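The Slow Return of the Titration
Aug 22, 2025
By Raluca Cozma

At the Vimby teaching laboratory, first-year students no longer begin with the computer. They begin with a burette, a flask and a bottle of vinegar from the supermarket. Guadalupe Bautista, who leads the course, made this change after she read one too many reports with perfect graphs and no understanding.

"They could give me the answer to three decimal places," she says. "Then I asked what the indicator was doing, and the room became very quiet."

Her first exercise is simple. The student measures a small volume of vinegar, adds a few drops of phenolphthalein, and lets in sodium hydroxide until a pale pink color stays. From the volume of base one can find how much acetic acid was in the sample. The reaction is one to one, so the arithmetic is short. The hand is the difficult part. 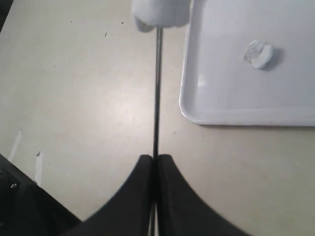 Learning to stop

Most beginners go past the end point. The color appears, it disappears when the flask is swirled, and they become impatient and open the tap too much. Bautista asks them to repeat the measurement 6 times and to keep every result in the notebook, also the bad ones. Last October she had 22 students in the course, and she read all the notebooks herself.

Renato Maglaya was one of them. His first flask was, in his words, "the color of a birthday cake." By the end of the afternoon he was adding half drops, touching the tip of the burette to the glass and washing it down with distilled water. He still thinks the automatic titrator is the better tool for daily work - but he says that now he knows when to doubt it. 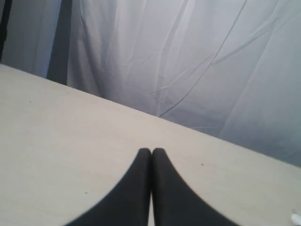

Photo: Aileen Cabanatuan

Doubt is a useful word in this laboratory. Sodium hydroxide takes carbon dioxide from the air, and a solution that was correct in the morning of one week may be weaker in the next. For this reason the students check it against potassium hydrogen phthalate, a solid acid that can be dried and weighed with good accuracy. Many of them find this step boring. Bautista gives it more marks than the vinegar.

Not all her colleagues agree with the method. Róisín Buckley, who teaches the second year, would prefer to have the hours for spectroscopy, and she has said so in more than one meeting. The two of them share an office and continue the discussion there, usually over tea. For the coming year Buckley will get two of the afternoons, and the vinegar will keep the rest.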